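Chapter 8
Learning to Reach

A person who picks up a cup seldom thinks about the path the hand will take. The eyes find the cup, the arm sets off, and the fingers begin to open well before they arrive. Each of these steps depends on different groups of nerve cells, and most of the work goes on without our noticing it.

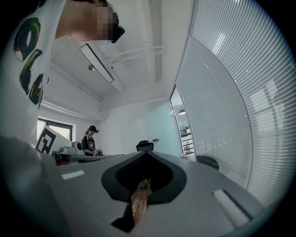
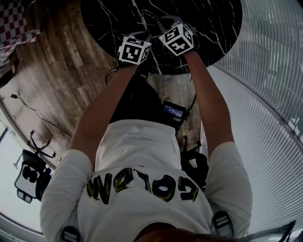

Figure 8.2 Hand-held grippers indoors. In the second picture, one is held in each hand at a round table.

In this chapter we look at how the brain plans a reach and how it corrects one that is going wrong. We begin with the cerebellum, a folded structure at the back of the brain. Damage to it does not cause paralysis. Patients can still move the arm, but the hand overshoots or wavers as it nears its goal.

One way to study correction is to shift what people see. Jasper Willems, working in Bronerville, asked 164 adults to point at a target while wearing prism glasses. Their first attempts landed well to one side. Nearly all of them were pointing accurately again by the end of the session – and then missed in the opposite direction when the glasses came off. This second error is called an after-effect, and it is taken as a sign that the brain has changed its own settings.

Section 8.1 describes the pathways that run from the eye to the arm. Section 8.2 covers the prism studies in more detail, including the Leemans task, in which the target jumps after the hand has started to move. Section 8.3 deals with learning in infants.

Before you read on, make sure you are familiar with these terms from Chapter 3: motor cortex, reflex, feedback.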